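Setting Up the Door Task on the Simulated Veten (Without Losing an Afternoon)

The door-opening task looks like the easy one in the Dokaditz suite. It is a door. You have been opening them for years. Set aside a couple of hours anyway.

Start with the hinge. Open the door asset, find the joint and set damping to 2. The default is so low that the door swings like a saloon entrance at the lightest touch, and your policy will learn that doors are opened by startling them. Leave friction alone for now.

Next, the head camera. Load the tilt preset, then reset the scene once so it takes. You want the door, both grippers and a strip of floor in view together. If all you get is ceiling, the pitch sign is flipped. Flip it back and tell no one.

Now jog the right arm to the lower part of the door panel, in small steps, with the gripper near the edge. Park the left arm up and clear of everything, fingers open. It has no job in this task and will find one if you let it.
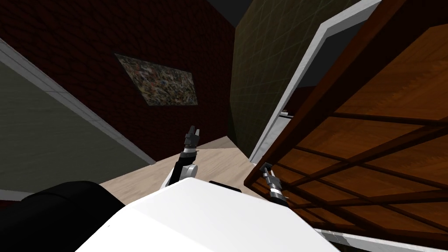 Head view with the door open: right gripper down at the door's edge, left one held up out of the way.

Check for contact before you record anything. Turn on the collision overlay and nudge the door. If the gripper sinks into the wood, your timestep is too long; halve it and try again. Nafula Lyimo's fix for stubborn cases is to swap the finger mesh for plain boxes. It's ugly and it works.

Save the pose as your start state, then run a batch of 51 resets with the arms idle. The door should sit still through all of them. If it creeps, go back to friction and raise it a notch at a time.

Last, set the episode limit to 900 steps. Anything shorter cuts off the slow successes, and anything longer gives you a lot of footage of a robot leaning on a door.

Base collisions with the door frame are covered on the next page, along with the Waser controller settings.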